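How a Night Cream Is Built: A Talk With the Formulator at Fudetti

Fudetti makes its skin care in a single building outside Lonisville, and the formulator who runs the lab has been there long enough to have reworked every product in the line. We spoke in June 2019, mostly about one jar: the unscented night cream that went back on sale after a long absence.

The old version was withdrawn in December when a supplier dropped one of the emulsifiers. The formulator describes the replacement work as slow. "You change the emulsifier and you have changed the cream," she said. "The oils are the same, the water is the same, and it spreads like something else." The new version is numbered 1449 in the lab's records. Number 831 came closest before it, and she still has a jar of that one. It failed on texture after heat cycling, with small grains forming near the lid.

Asked what the cream contains, she went through it by phase. The water phase carries glycerin and a little panthenol. The oil phase is squalane, a light ester and shea butter. "Shea is where the grain comes from. If it cools too slowly it crystallizes, and people feel it and think the cream has spoiled." The current batch procedure cools quickly and keeps the mixer running until the cream is well below the melting point of the butter.

Fragrance was left out at an early stage. Customers with reactive skin had been asking for it, and she saw no technical reason to put any in. The cream does have a smell, faint and slightly nutty, and it comes from the shea. "Unscented on our label means nothing was added to give it a smell or to hide one. Some companies use a masking agent and print the same word."

The question readers send in most often is where a cream should be stored. 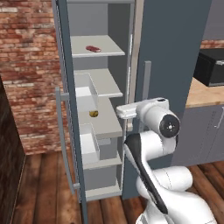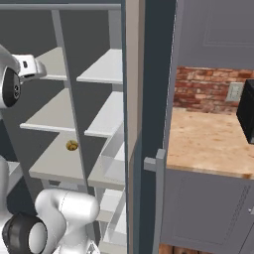

Her answer is a cupboard or a drawer, at steady room temperature. Cold does not harm this formula, but moving the jar between cold and warm twice a day puts condensation under the lid, and the preservative system was not designed for added water. She gives the same advice for the Sketine cleansing balm, which Fudetti fills under contract. Serums with unstabilized vitamin C are a different matter, and for those she follows whatever the maker prints on the box.

On the amount to use, she is stricter than most. "A pea for the face, and half of that again for the neck. If it is still sitting on the skin after 20 minutes, you used too much." She applies hers to slightly damp skin and waits before lying down. She does not recommend layering it over a heavy oil, as the two tend to roll into small flakes, or pilling in the trade term.

Production is small. A batch fills 700 jars, and the jars come from Segers, in frosted glass with a plain screw lid. A pump was considered – it would be the cleaner choice – but the cream proved too thick for the ones she tested. Thinning it would have meant another round of stability work.

The next project is a lighter version for summer. The lab has a gel cream on test now with the shea removed and the ester raised. She is not satisfied with it yet. "It goes on well and it is gone by morning. I would like it to last until the alarm."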